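Trernley FAQ: Teaching by Remote Control
Last updated 4/24/20

Can anyone teach the robot a task?
Anyone can move the arm. The Natero brochure stops there. Teaching takes practice, and a shaky driver gives you shaky examples.

How many demos do I need?
Riltex's sales sheet says 945. We've seen jobs fail with 2,000. Ask for the failure list before you ask for the count. 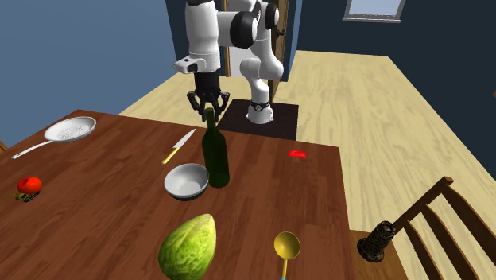 Most of those failures came from people who rushed the last inch of the approach. Slow down there, and throw out any run you had to rescue.

Is a simulator good enough?
For practice, yes. As proof, no – a simulated grip is only as good as the numbers somebody typed in for friction and weight.

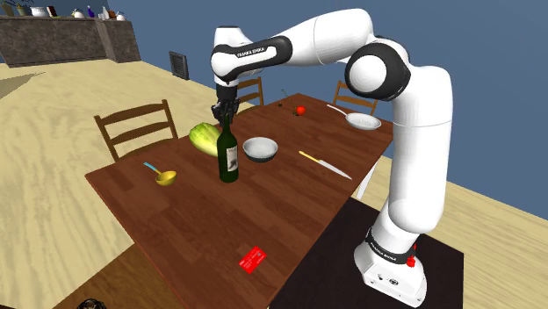
Vendors like to quote success rates with no word on what was being picked up. A tall bottle held by the neck, with a bowl right next to it, is a fair thing to ask for. Ask to see the putting down as well.

Should I wait for the Evangelista add-on?
It was promised for May. We have two hand controllers on loan and wouldn't pay for either yet.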